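Home Journal Trips Bird list About Contact

We use cookies to remember your settings. By staying on this site you agree to this. OK

1/11/26

Up before light for the early ferry out of Tirthorpe. The lot was mostly empty and the ticket window was closed, so I paid on board. It was cold on the upper deck but I stayed out there anyway, on the left side behind the stack, where the wind is least bad.

The crossing to Pradham takes a little under two hours in winter. For the first part you are in the shelter of the headland and the water is flat. I had long-tailed ducks close in, a few scoters farther off, and one loon that dived before I could get a proper look. I wrote it down as a loon and left it at that.

Past the Briggs light the swell picked up and the murres started. They were all heading south in short lines, low over the water. I counted for 16 minutes and got 400, then my fingers quit on me and I went in for coffee. The coffee was from a machine and tasted like soup.

Pradham itself is one road and a dock. The trail to the overlook starts behind the fuel tanks and goes up through spruce — steep at first, then easy. The sign at the top gives the height of Woda as 2251 feet, but the overlook is well below that. There was old snow in the shade and bare rock everywhere else. I ate my sandwich looking across at the glacier. It has pulled back a good way from where it was on my first trip, and there is a gray pond now where the ice used to end.

I walked roughly 6 miles altogether, counting the beach. The tide was going out and there were rock sandpipers on the last reef, very tame. An otter was asleep in the kelp. No eagles until I was back at the dock, and then two on the same piling.

The boat home was late. I slept through most of it and missed the light on the mountains. 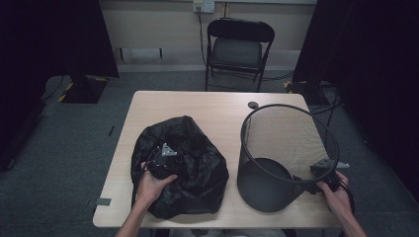
Knees sore tonight, the left one more than the right. I would like to do the same crossing in March, when the murres should be coming back the other way, and take thicker gloves.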